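Section 4. Setting up a host household in Drilteo

Welcome back! If you finished Section 3, your Tlapale office account is live and you can start matching newly arrived families and sponsored youth with host homes. Setting up a household goes quickly once the papers are in front of you, and you only have to do it once per address.

Before you start, have ready: the signed host agreement, a photo ID for every adult living at the address, and the background check clearance letters. Scans are fine up to 2000 KB each.

1. Sign in and open Households, then choose Add New.

2. Type the street address and press Check. Drilteo looks for an existing record at that address. If one comes up, open it and skip to step 5.

3. Enter the head of household exactly as printed on the ID. Accents count! Baltazar Meléndez and Baltazar Melendez will be saved as two different people, and merging them later takes an administrator.

4. Add every other adult, including grown children home from college and long-term renters. Minors go under the Children tab.

5. Attach a clearance letter to each adult. The name turns green when the letter is accepted. A yellow name means the letter is older than your office allows.

6. Pick a caseworker from the list. In the Laristhorpe office, new households go to Araceli Orozco or Uriel Robles.

7. Press Save as Pending. You'll get a household number right away. Write it on the paper folder too.

CAUTION: Never place a guest in a household that is still Pending, even for one night. The Override button is there for supervisors moving a record between offices. It does not stand in for a background check.

Note: If you see Error 435, the ID scan is too large or was saved in the wrong format. Save it again as a PDF and retry. Error 166 means someone else has the same record open.

Moving from Pending to Active

8. After the home visit, open the record and fill in the Visit page. The comment box holds 400 characters, so put the long version in your case notes.

9. Ask a second staff member to sign off. The system won't let you approve your own visit, and we love that feature!

10. Press Activate. The household shows up in the match list by 6:00 the next morning.

If you have old records in Woltarar, don't retype them. Section 5 walks you through the import, and it's a real time saver. Questions about sign-offs go to Nayeli Contreras at the support desk.
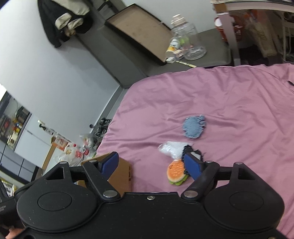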